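How to Clean and Care for a Tufted Leather Sofa in a Light Color

By Analyn Macapagal
26th May

A cream leather sofa with buttons and stitched panels takes more work than a plain brown one. Every seam is a place for crumbs to sit, every button has a dimple that holds dust, and the pale finish shows dye from jeans sooner than you would expect. The work is not hard. It mostly comes down to going over the sofa often with the right tools and keeping water out of the stitching.

These instructions are for finished leather, the kind with a smooth protective coating. To check what you have, put one drop of water on a hidden spot, such as the underside of a seat edge. If the drop sits on top, the leather is finished. If it soaks in and leaves a dark mark, stop and look for a product made for unfinished leather.

What you need

A vacuum with a soft brush head and a narrow crevice tool
A soft, dry paintbrush, 2 inches wide
Four or five white cotton or microfiber cloths
Distilled water
A leather cleaner with a neutral pH
A leather conditioner labeled for light colors

I use Lirnari cleaner and the conditioner from Gareletti. Other brands work the same way. Use white cloths only, as a colored cloth can leave dye behind on cream leather.

Step 1. Clear the sofa

Take off the throw pillows and blankets. Dark or bright fabrics can transfer color onto pale leather if they stay in one spot for months, so look at the leather underneath while you have them off. Move any side table or floor lamp far enough away that you can reach the arm from every side.

Step 2. Vacuum from the top down

Begin with the backrest and finish with the seat. Use the brush head on the flat parts of each panel. Switch to the crevice tool for the line where the back meets the seat, but hold it just above the leather so the hard plastic does not scrape.

Step 3. Brush out the seams and buttons

Work the dry paintbrush around each button and along the stitching, one row at a time. Sweep toward the front edge of the seat and follow behind with the vacuum. 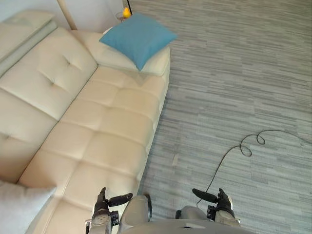
Square quilted panels on the seat, small buttoned dimples on the back. Brush the seams before any cleaner goes on.

On a quilted seat the dirt collects where four panels meet. Press down lightly on the panels on either side with your free hand to open the seam, then brush. If something sticky is stuck in there, wrap a slightly damp cloth around the tip of a wooden spoon handle and work it along the seam. Do not use a knife or a toothpick on stitching.

Step 4. Test the cleaner

Put a little cleaner on a cloth and rub it on a hidden spot. Let it dry, then check both the leather and the cloth. If there is cream color on the cloth, the finish is coming off and you need a milder product.

Step 5. Clean one panel at a time

Dampen a cloth with distilled water and wring it out hard. Add a small amount of cleaner to the cloth, never straight onto the leather. Wipe in small circles from the middle of the panel out to the seams. Go over the same panel with a second damp cloth, then dry it with a third before you start the next one. Puffy panels hold moisture along the edges – run the dry cloth down each seam as well.

The armrests and the front of the seat get the most body oil and may need a second pass. Change cloths when they look gray.

Step 6. Condition

Wait until the sofa is dry all over. Overnight is best. Rub on a thin coat of conditioner, using less than you think you need, and buff it with a clean cloth. Conditioner that pools around a button dries to a yellow ring, so wipe each dimple with a corner of the cloth as you go.

How often

Vacuum every week or two. Wipe down the arms and seat once a month. A full cleaning and conditioning twice a year is enough for most homes. I do mine in late spring and again in November, when the heat has been running and the air is dry.

The floor around it

Vacuum the carpet last. Brushing and wiping drops a fair amount of dust along the front of the sofa. Keep carpet shampoo off the leather – if it splashes, wipe it off right away with a damp cloth. Before you put the pillows back, give them a shake outdoors and leave them off until the conditioner no longer feels tacky.

Contact | © Holtness Home Care | Back to top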